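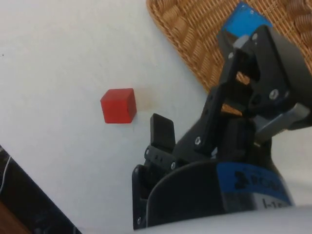 Small red cube, white table, and a stain that is older than my interest in stains.

1/ I want to write a little about natural dyeing, because three people asked me after the last market. I am not a teacher. I have dyed wool in my kitchen for two winters and I keep a notebook, so what follows is from the notebook.

2/ Red is the colour everybody asks for first. I also asked for it first. My first red was the colour of a brick that has been left in the rain. I gave this wool to my sister and she made a very good cushion for the dog.

3/ I use madder root. It is sold in pieces or as powder. I prefer pieces, as the powder stays in the wool and then you are shaking it out on the balcony for a week, and the neighbour below has opinions.

4/ Before the dye there is the mordant. For me this is alum, 8 grams for 100 grams of dry wool. Some books say 10, some say 15. Marleny Grajales, who taught the weekend course I went to in January, uses less than me and her reds are better than mine, so please do not take my number as the law.

5/ Weigh the wool when it is dry. I write this because I once weighed it wet and I did not understand my own notebook for a month.

6/ Then the water. Our water in Stolilberg is very hard and madder likes this. When I dyed at my cousin's house, where the water is soft, the same root gave me orange. A spoon of chalk in the pot helped on the second day.

7/ Temperature is where I made most of my mistakes. Madder should stay under 70 degrees. If it goes higher, the browns come out of the root and they do not go back in. I now turn off the gas at 65 and put a blanket over the pot.

8/ I leave it overnight. Yogesh Tiwari wrote to me that two hours is enough. Perhaps for him! With my pot and my patience it is overnight.

9/ Rinse in water of the same warmth as the wool. If you put hot wool under the cold tap you will have felt. I have a quite nice piece of felt from November, it is under the teapot.

10/ A question from Deisy Carhuamaca: can you use the bath a second time? Yes. The second gives a coral, the third a pale peach. I like the third more than the first, but at the market people buy the first.

11/ Another question was about the cost. My last batch was 42 small skeins, and the root was the expensive part. The alum costs almost nothing. I do not count my hours, and my husband has asked me to start counting them.

12/ About stains: madder on a white surface should be wiped at once with cold water and a bit of soap. After one night it is too late. I put an old oilcloth down now, also on the floor, also on the chair.

13/ Please keep a separate pot and a separate spoon. Do not cook in them afterwards, not even once for pasta.

14/ Next I will try weld, for yellow. I have a bag of it from a grower in Pallen and it smells like a wet barn. If somebody has used it together with madder to make orange, please tell me in what order you did it.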